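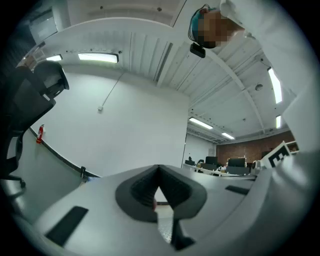 Handing Over the Tower Position at Nirkanport

Applies to: all rated tower controllers, including those on temporary ratings
Maintained by: Tove Mogensen, Solberg Group
Revised: March

A handover takes place at the end of every tower session, and whenever a controller has to leave during one. The procedure assumes that both controllers are logged in, have the Takia strip board open and can hear each other on the internal voice channel. If the voice channel is down, use the text procedure at the end of this page.

Before you start

Do not begin a handover while an aircraft is on final approach or rolling for take-off. Wait until the runway is clear. The carrier deck counts as a runway for this purpose.

The relieving controller should be on the channel before the session changes, with transmit switched off, and should listen to at least one full circuit. Check that the simulator is showing the same wind as the strip board. If the two differ, use the strip board and tell Valter Midtbø afterwards.

Procedure

1. Outgoing controller: set the strip board to Shared. The header turns amber. Both controllers can now read the strips, but only the outgoing controller can move them.

2. Outgoing controller: give the briefing in this order.
Runway in use
Wind and altimeter setting
Aircraft in the circuit, nearest to landing first
Aircraft on the ground with a clearance
Closed taxiways and any deck restrictions
Anything promised to a pilot and not yet done

3. Relieving controller: read back the runway, the altimeter setting and every callsign. A plain "copied" is not a readback. If a callsign is wrong, the outgoing controller repeats that strip in full.

4. Relieving controller: say "I have the tower" and press Accept. The header turns green.

5. Outgoing controller: say "You have the tower", then switch off transmit. Stay on the channel until the relieving controller has spoken to one aircraft.

6. Relieving controller: enter the time and your initials in the session log. Times are in Zulu.

Example briefing

"Runway 2 in use, wind light from the north, altimeter as shown. Solberg 227 is downwind for a touch and go. Solberg 623 is holding short with its clearance, and I have promised it departure after the 227. Deck is closed to helicopters. No other traffic."

Text procedure

Type the briefing into the private window, one item per line. Keep each line under 100 characters, or Flusex will split it and the second half may arrive out of order. The relieving controller copies back each line that needs a readback. Wait for the last readback before pressing Accept.

Common faults

Header stays amber after Accept: the outgoing controller still has a strip selected. Click on an empty bay and try again.

Strips missing after the change: reload the board once. Do not re-enter strips by hand until Hsin-yi Liu or Jade Hebden has checked the log, as duplicates have to be removed one at a time.

Both controllers transmitting: the relieving controller has priority from the moment the header turns green - the outgoing controller stops at once, even in mid-clearance, and passes the remainder on the internal channel.

Corrections to this page go to Tracey Mapplebeck through the training desk.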